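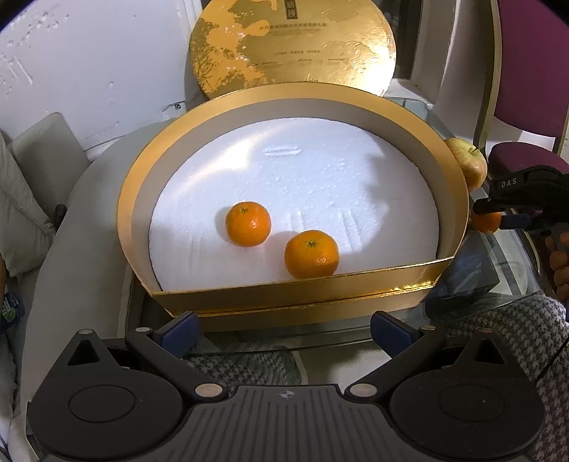
Good morning, and thank you to Marcelino Barroso for the introduction. Purkthorpe Borough Council has kept a record of gifts offered to its officers and members since 1861. The earliest entry concerns a brace of pheasants, which the Town Clerk declined. My purpose this morning is to explain how the present register works and what is asked of each of you. Most of what we are offered is modest: a diary, a tin of biscuits, a lunch. From time to time something arrives in packaging that speaks of greater expense, such as a round box with a shiny gold rim, a cream inner wall and a white foam insert. The packaging should be noted in the register along with the contents. It is part of what was offered, and an auditor will ask.

What counts as a gift

Pause here and ask for suggestions from the room. Allow two minutes, no more.

A gift is any item, service or benefit offered to you in connection with your work and for which you do not pay the full price. This includes discounts not open to the public, tickets, travel, and the loan of equipment or property. It also includes items offered to a member of your household where the offer would not have been made but for your post.

Hospitality is treated in the same way. Tea and sandwiches at a working meeting need not be declared. Dinner afterwards should be.

The Oksanen case

This matter was closed some time ago and may be discussed freely. During a tender for street furniture, the firm of Oksanen sent a hamper to the planning office. It was addressed to the whole team. Each officer assumed that another had declared it, and no entry was made. The contract was later awarded to a different bidder, Grestix, and the question of the hamper was raised by the losing side.

No officer was found to have acted improperly. The inquiry nevertheless took four months, and the council altered its guidance as a result. Where a gift is addressed to a team, the most senior person present when it is opened must now make the entry.

Do not be drawn on the names of the officers. If pressed, refer to the published summary.

Civic gifts

Gifts between towns are a separate class. Our partner town of Irka has been generous over the years, and to refuse a ceremonial present from a visiting delegation would cause offence. Such items are accepted on behalf of the borough and become its property. They are entered in the civic inventory and may not be taken home, even for a short time. Appearance is a poor guide to value – a large gold-coloured dome may be worth very little, and a small print a good deal. Please leave valuation to Bülent Yazıcı in the Mayor's Office.

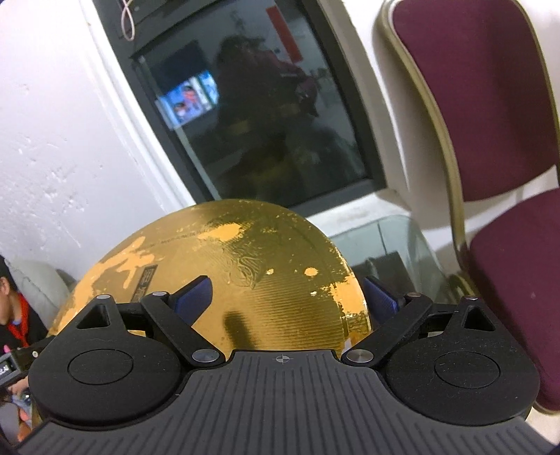
How to make a declaration

Use Form 2, which is on the staff intranet. Complete it within 14 days of the offer, whether or not you accepted. Declined offers matter as much as accepted ones, as a run of them from one supplier may show a pattern that a single manager would not see.

State who made the offer, what it was, your estimate of its value and what you did with it. "Various" is not an acceptable description.

Questions

Take these from the floor. Copies of the form are on the table by the door.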